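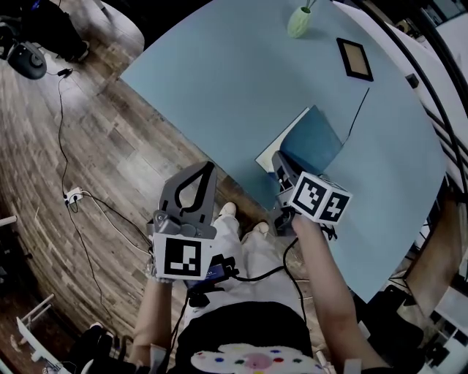
Blue table with laptop, vase and small picture frame, first room.

Progress report to Fletum, June 10, 2021
Prepared for Catríona Noonan

Dear Catríona,

I am glad to report on the furnishing and daily order of the work rooms, which your grant supports. The period of this report is 24 weeks.

The tables. We have chosen light blue tops in place of the dark ones. The users told us that small black things are easier to find on them, and I agree with this. The rounded edge was a request from the Tadisico group and it costs a little more, but we stayed inside the budget line.

The objects. Each table has now a small set for the tidying sessions: a laptop, a vase, a frame, some paper. The participants arrange these things and put them back. We have held 23 sessions until now, from the 30 which we planned. The rest will be finished before the end of the contract with Kaneko.

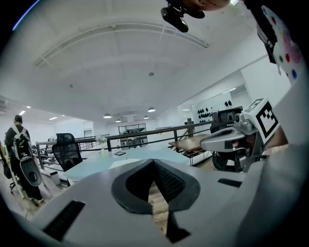

Long desk with mesh-backed chair and paper on the top.

The chairs. The mesh-backed office chairs are comfortable and they go easily to their place at the desk. Two of the older ones make noise when they roll, and Breltell has promised to change the wheels in June without payment.

Costs. We have spent 281 euros on small repairs, mostly for cable clips and one lamp. The cables on the tables are still a weak point. I would like to ask your permission to use the remaining money of this line for a cable channel under each table.

I will send the list of receipts separately.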